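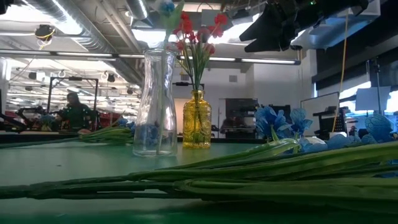 ## Ekix two-finger gripper kit: notes after a build in a shared workshop

The Ekix kit is sold to people who already have an arm and want something better on the end of it than a printed claw. It contains two pointed fingers, a parallel drive with its motor, a controller board, a mounting plate and a bag of fixings. I fitted one in February to an arm hung from above the bench. The task I use for judging grippers is flower arranging: artificial stems, glass vases, one stem at a time. Stems are thin and springy, petals catch on everything, and glass gives a camera very little to work with.

### Assembly

The manual allows an evening. I took two, mostly on account of the mounting plate. Its holes are drilled for one flange pattern and the slots intended to cover the others are a millimetre short. I opened them up with a round file. A buyer without a vice should know this before ordering.

The rest went together cleanly. The finger screws are captive, the motor lead is keyed, and the fingers closed square without shimming. Five washers were left over, and the parts list doesn't account for them.

Cable length is the other weak point. The supplied lead suits an arm standing on a bench. For overhead mounting you will want an extension, left with enough slack for the wrist to turn fully — mine pulled out of its socket twice before I lengthened it.

### Set-up

Calibration runs from a laptop with the Brimum desktop software, which the kit shares with several other makers' drives. It is plain and it works. You close the fingers on nothing, then on the supplied gauge block, and the controller stores both positions. Force is set on a scale from 0 to 100 with no units given. For artificial stems I settled on 46. Lower values let the stem rotate in the fingers; higher ones crushed the plastic coating and left a flat that made the flower lean.

### In use

The pointed fingertips are the reason to buy this kit. They will go into a loose bundle and come out with one stem more often than the flat pads on my old Agudelo gripper, which tended to bring up a neighbour by its leaves. Broad leaves still cause trouble. If one lies across the stem, the fingers close on both, and the controller reports a good grip.

Vase shape matters more than I expected. A tall clear vase with a wide mouth forgives a poor approach. A shorter amber one with a narrow neck does not, particularly once it holds a bunch of red flowers and each new stem has to pass between the others. I had to slow the last part of the descent and release earlier than the default.

Grip sensing is by motor current only. It is adequate for rigid objects and poor for anything that bends. The status light shows that the board is powered and tells you nothing about the grip.

### Wear

After 2,000 open-and-close cycles the drive had no play I could feel. The fingertip coating had begun to go at the points. Replacement tips come in pairs and fit with one screw each.

### Verdict

A sound mechanism let down by its plate and its lead. If your arm has the right flange and stands on the bench, neither will concern you. For overhead use, allow for an extension and some filing. I've kept it on the arm, and the Agudelo has gone back in the Lekness drawer unit with the other spares.

**Drive:** good
**Software:** good
**Mounting plate:** poor
**Manual:** 5 pages, of which the wiring diagram is the useful one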